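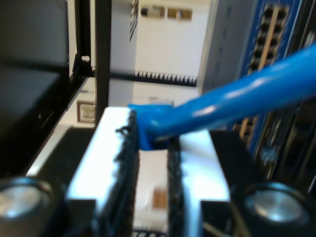
Trucos de taller: compartir el banco de cables con una pinza robótica

Por Amerley Mensah
29 dic 2021

En el taller de Virance preparamos y conectamos equipos de red, y desde noviembre una parte del cableado la hacemos a medias con un robot. Yo era de las escépticas. Ahora soy de las que llegan antes para dejarle el puesto listo, así que tomad estos consejos con el entusiasmo de quien lleva años doblando los dedos entre latiguillos y por fin tiene un poco de ayuda.

Casi todo lo que cuento vale también para un taller pequeño, incluso sin robot. Un cable bien presentado se coge mejor con una pinza y también con la mano - y esa ha sido para mí la mayor sorpresa de estos meses.

Escoged un solo color para empezar

Nosotros arrancamos con latiguillos azules y nada más. Antes mezclábamos grises, negros y azules según lo que hubiera en el cajón, y entre bastidores negros el cable gris desaparece de la vista en cuanto baja la luz de la tarde. Con el azul, quien vigila el trabajo ve de un vistazo por dónde va el cable y si se ha cruzado con otro. Los demás colores los guardamos en la estantería del fondo, en las cajas Skovovon de siempre, con la etiqueta hacia fuera.

Si tenéis cables heredados de otras instalaciones, haced una tarde de limpieza. Nosotros revisamos 108 y fue bastante aburrido, lo reconozco, pero salieron capuchones rajados, pestañas partidas y algún latiguillo que ya no tenía sitio en ningún armario. Los dudosos van a una caja aparte con cinta roja. No los devolváis al montón "por si acaso", que nos conocemos.

Desenrollad la víspera

Los cables nuevos vienen con memoria: los sacas de la bolsa y quieren seguir siendo un rollo. Los colgamos de la barra la noche anterior, por el centro, con los dos extremos sueltos, y por la mañana caen mucho más rectos. Al que sigue rebelde le paso la mano despacio de punta a punta, girándolo un poco entre los dedos, sin tirones.

Para este banco usamos tramos de 800 mm. Con los más largos sobraba cable por todas partes y acabábamos apartándolo con el codo, cosa poco elegante y bastante molesta para la persona de al lado.

Coged por donde el cable es más firme

Durante años he agarrado los latiguillos por cualquier parte. Ahora me fijo en el capuchón, la zona más gruesa junto al conector, y lo presento siempre con esa parte libre. Si el agarre queda lejos de la punta, el extremo baila y cuesta mucho más apuntar al puerto. ¡Probadlo a mano con los ojos puestos en la punta y lo notaréis enseguida!

Un par de manías que se me han quedado:

- Nada de bridas pegadas al conector. Si hace falta sujetar el mazo, la brida va más atrás y floja.
- Las etiquetas Wegener, en forma de bandera, se ponen después de conectar. Antes las poníamos al principio y acababan arrugadas o pegadas a la almohadilla.
- Los dedos, limpios. Si habéis tocado grasa o adhesivo, pasad por el lavabo antes de tocar la funda.
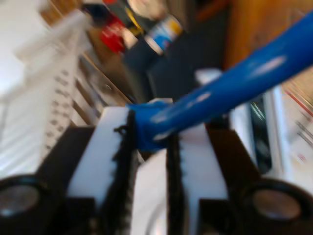
Cuidad las almohadillas como cuidáis un buen alicate

Los dedos blancos de la pinza llevan por dentro un forro negro y rugoso, y ahí es donde se sujeta el cable. Lo miramos al empezar el turno, con la pinza parada y el mando en posición segura. Un cepillo de cerdas blandas basta para quitar el polvo y las pelusas. No uséis cuchilla para recortar hebras sueltas: si el borde está deshecho y preocupa, se avisa a la persona de mantenimiento y se cambia el forro entero.

Tenemos 2 juegos de repuesto en el cajón superior, en su bolsa. Antes los guardábamos "en algún sitio", que en un taller quiere decir debajo de todo lo demás.

Despejad el fondo, despejad la mesa

Una superficie lisa y clara debajo del cable ayuda muchísimo. El azul resalta y las virutas se ven pronto. Yo paso un paño seco antes de cada tanda y sacudo lo que caiga en la papelera, nunca al suelo, que luego lo barre quien no lo ha tirado. Si el fondo hace arrugas, lo estiro con la palma y lo sujeto por las esquinas.

Dejad espacio a los dos lados del cable. Parece una tontería, pero era mi fallo más frecuente: lo arrimaba a un mazo vecino y luego no había manera de entrar limpiamente con los dedos, ni los míos ni los de la pinza.

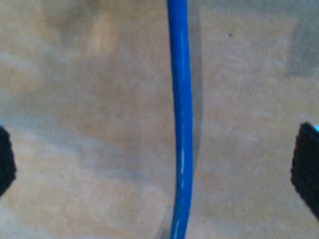 Cable azul sobre fondo claro, con sitio libre a cada lado y los dedos abiertos.

Repartid el trabajo de otra manera

Lo que más ha cambiado es cómo pasamos la mañana. Antes, cada uno conectaba su armario de principio a fin, con el cuello torcido y la linterna entre los dientes. Ahora uno prepara y presenta los cables, otro sigue los movimientos de la pinza y el tercero comprueba con el probador Galtico. Rotamos cada 4 armarios. Al principio me daba pereza tanto cambio de sitio y ahora lo agradezco, sobre todo las muñecas.

También hablamos más. Suena raro, pero para enseñarle una tarea a una máquina hay que ponerse de acuerdo en cómo se hace, y descubrimos que en el taller teníamos tres formas distintas de pasar un cable por el peine de la guía. Estuvimos discutiendo media mañana delante de la pizarra, con dibujos malísimos, y quedó una sola. Los nuevos aprenden con esa hoja y preguntan mucho menos por los detalles tontos y mucho más por los interesantes.

Dicho esto, hay faenas que seguimos haciendo a mano con mucho gusto: los rincones detrás de la fuente, los tornillos viejos, y cualquier armario que haya montado alguien con prisa. Ahí manda el oído, el tacto y una buena lámpara.

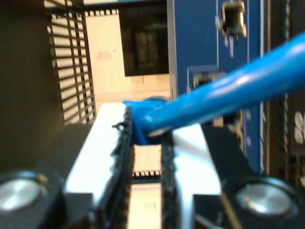

La punta del cable, sujeta entre los dos forros negros.

Antes de cerrar el puesto

Se para el equipo desde el mando y se espera a que no se mueva nada. Después se retiran los cables sueltos, se cuelgan los buenos y se revisa la caja de cinta roja. El cepillo vuelve a su gancho - ¡a su gancho, no al bolsillo de la bata!

En la hoja del banco apuntamos lo que haya dado guerra, con palabras normales: "capuchón duro", "armario estrecho", "mucha luz por la ventana". A la mañana siguiente la lee quien abre, café en mano, y coloca la mesa de otra manera si hace falta. La de ayer pedía más sitio para colgar cables, así que esta semana toca poner otra barra.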